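From: Manikandan Kurian
To: Janham woodcraft list
Date: 2021-01-26
Subject: Re: [janham-wood] Oil finish for boards that touch food

Gopinath Bhat wrote:

> Dear all,
> I am making maple boards for the kitchen shop in Druratby and they ask for a finish that is safe with bread and cheese. Until now I used only mineral oil, but the customers say the wood looks dry after one month. Should I change to linseed oil, or put wax on top? Also, to which grit do you sand? I stopped at 174 because this is the paper I had from the old factory stock, and I am not sure it is enough.
> Gopinath

Dear Gopinath, dear list,

I had the same question two years ago, when I started to make boards for the Heffernan market, so I answer from my own experience and others may correct me.

First the sanding. 174 is a strange number and I never saw such paper, but if it feels like the usual 180 then it is a little coarse for maple. I go up to 240. After this I wipe the board with a damp cloth, let it dry until the next morning, and sand once more by hand with the same paper. The small fibres stand up after the water, and if you do not remove them now, the customer will feel them after the first washing.

About the oil. Mineral oil never becomes hard, so it slowly leaves the wood and must be put on again. Raw linseed oil does become hard, but in our damp winter it took very long in my workshop, and the smell stayed well into February. Please do not take the boiled linseed oil from the paint shop for this purpose – it often has metal driers in it. I now use mineral oil with beeswax. For a tin of 500 ml I melt one part of wax in four parts of oil, over hot water and never on the flame. Two thin coats, with one night between them, and then I rub with an old cotton shirt.

The colour of maple stays quite light with this mixture. Linseed makes it more yellow, which some people like.
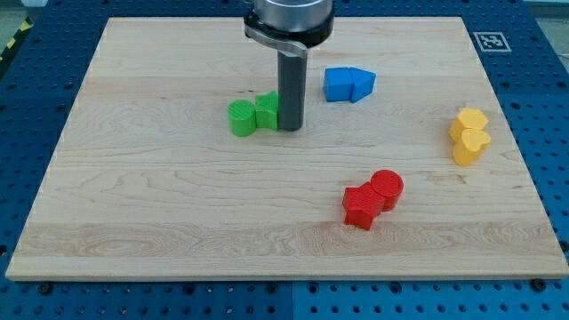 Maple board, with the darker swirls in the grain at lower left.

If a board has swirling grain, please go slowly with the plane and take very thin shavings. I had some ugly tear-out in such places and finished them with a scraper. This gave me a better surface than more sanding.

One more point for the shop: I give a small paper with each board, saying to oil it again when water no longer stays in drops on the surface. Since then I receive fewer complaints. I can send you my text, if it is useful – it is only 2 paragraphs.

Does anybody on the list still buy beeswax from Indard? My last order came very dark and I would like to know if this is normal now.

With kind regards,
Manikandan Kurian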